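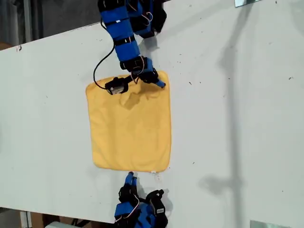 Two hands, one yellow cloth. The folding bench at Prenport.

OPERATORS WANTED - teaching robot hands everyday jobs (part time, Prenport)

Ladefoged is looking for 5 more people to join the teleoperation team at our Prenport site. Start in October, sooner if you can. No robotics background needed, we train you from nothing.

What the job is

You wear a pair of tracked gloves and the robot hands copy yours. You do a task, the system records it, you reset the table and do it again. A lot of agains. At the moment it's mostly cloth: towels, flannels, tea towels, pillowcases. Fold in half, fold in quarters, flatten, turn over. After cloth we move on to packing lunch boxes and sorting cutlery, dates not fixed yet.

A good shift is around 200 recorded goes. New starters do far fewer and that's fine, we would much rather have slow and clean than fast and messy. If a go is bad you mark it bad and carry on. Please don't try to rescue it halfway, the rescued ones are a pain to sort out later.

Some shifts are by hand instead, meaning you stand at the bench and move the arms yourself while they're in slack mode. Heavier work, bit of shoulder. Tell us if that's a problem and we'll keep you on gloves.

Hours

Morning shift 8am to 1pm, afternoon shift 1.30pm to 6.30pm. Minimum 2 shifts a week, more if you want them. 10 minutes off the gloves every hour, paid. You can swap shifts on the rota as long as you do it by 5pm the day before.

What we need from you

- steady hands and decent patience
- both hands in full use for glove work (left handers very welcome, we're short of them)
- glove sizes small to extra large, we don't have extra small yet sorry
- happy on your feet or on a high stool for most of a shift
- able to write a short clear note when something goes wrong. "Left thumb lagging, stopped" is perfect. "Weird" is not
- over 18, right to work in the UK

Useful but not essential: sewing, laundry or hotel work, physio, playing an instrument, video games, any sort of fiddly bench work. Our current team is a real mix and the ex-laundry people picked up the folding quickest by a mile.

Training

Two paid days. First one is safety, the stop button, putting the gloves on and calibrating (every shift, takes a while at first). Second is practise at the bench with someone beside you. After that you record on your own, with a shift lead in the room.

Pay

Hourly, paid monthly, training at the same rate. Rate is in the pack we send out when you get in touch. Holiday pay on top. We cover the bus from Naltville if you're coming from that side, keep your tickets.

What gets recorded

Hand movements, what the hands' sensors pick up, and video of the bench. Your name isn't stored with the recordings, you get an operator number. Everything goes into the Trekik project and is used to train the folding and packing software. There's a consent form in the pack, read it propperly before signing and ask if anything's unclear.

How to apply

Short email to the Ladefoged hiring desk, subject line OPERATOR 46 (that's the job ref). Tell us which shifts you can do, which hand you write with, your glove size if you know it, and a line or two on any handy work you've done. CV optional. No cover letters please.

Shortlisted people come in for a half hour try-out on the gloves, paid, at Prenport. Bring ID. Take rings and watches off before you come through, there are lockers by the door.

We're filling places as we go, so the ad comes down once all 5 are gone.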